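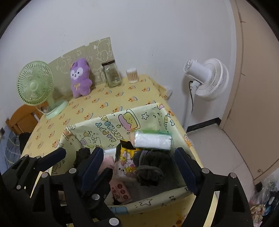
Griet Kuipers and Mirjam Segers
Project report, home build module
Submitted 13 November 2019

Hand-held grippers for recording household tidying: the Tramus build

1. Purpose

The aim was to build a pair of hand-held grippers at home, carry a wide-angle camera on one of them, and use the set to record ordinary tidying jobs. The recordings were to be made by a person, with no arm or motor involved, and later used to train a small policy for a bench arm. We named the tool Tramus. This report covers the mechanical build, the recording procedure and the faults we found. Training is left to a second report.

2. Mechanical design

Each gripper has two black jaws driven by a linkage, with round silver pins at the joints. The outer arm of the jaw has a long triangular opening, which saves print time and lets the operator see a little more of the object. The tips carry dark navy pads. The first pads we tried were harder and polished themselves smooth after a few sessions, so we changed to a softer grade and accepted the extra wear.

The linkage keeps the pads near parallel over the middle of the stroke. At full opening they toe out slightly. We measured the toe-out on the bench at 2 degrees and did not correct it.

All parts were drawn in Jasureo and printed on the shared machine in Mirjam's building. The first set of links was printed flat and split along the layers when the pins were pressed in. The second set was printed on edge, with the holes reamed afterwards. None of these has split. Reaming is slow and has to be done by hand - a drill pulls the hole oval.

3. Camera

The lens gives a circular view with black corners. We kept the full circle. Cropping to a rectangle would have removed most of the jaw linkage, and the software uses the jaws to estimate the opening. The mount is a single printed bracket, stiffened with one rib after the first version was seen to nod when the jaws closed sharply.

4. Work area

Recording was done in Griet's room, on a table with a patterned yellow cloth. The main task used an open fabric-lined storage box near the front of the table. Its contents were mixed on purpose: a plastic-wrapped pack of tissues or pads, a dark fabric bundle tied with grey braided cord, printed packages and some soft items. The green desk fan, the purple plush toy and the glass jar at the back of the table were left in place throughout, so that the background would be the same from one session to the next.

The printed lining of the box gave the tracking software plenty of features to follow. The plain wall gave it very few. When the camera was tilted up towards the wall, the estimated position drifted, and those runs had to be thrown away.

5. Procedure

The operator starts with both grippers open above the box, closes each one fully and opens it again, then begins. The open-close movement sets the zero for the jaw reading. One item is moved at a time. A run ends when the grippers are back above the box and held still.

6. Results

We recorded 270 runs, of which 251 were kept. The other 19 were lost to tracking drift. The full set of kept runs contains 949 separate grasps, marked by hand in Nijs.

Clear objects were hard to mark. The edge of a transparent wrapper often cannot be told from a reflection, so we marked contact from the jaw reading instead. Soft items were easy to grip and hard to release cleanly, as the pads tended to drag the fabric.

7. Faults and changes

The pins work outwards with use. We now fit a retaining clip on the back of each joint. The left grip is tiring after a long session and needs a larger handle. Pads should be replaced in pairs, or the jaws close off centre.

The bracket will be redrawn in April to take the Standura quick-release plate. Drawings and the parts list are in the appendix folder.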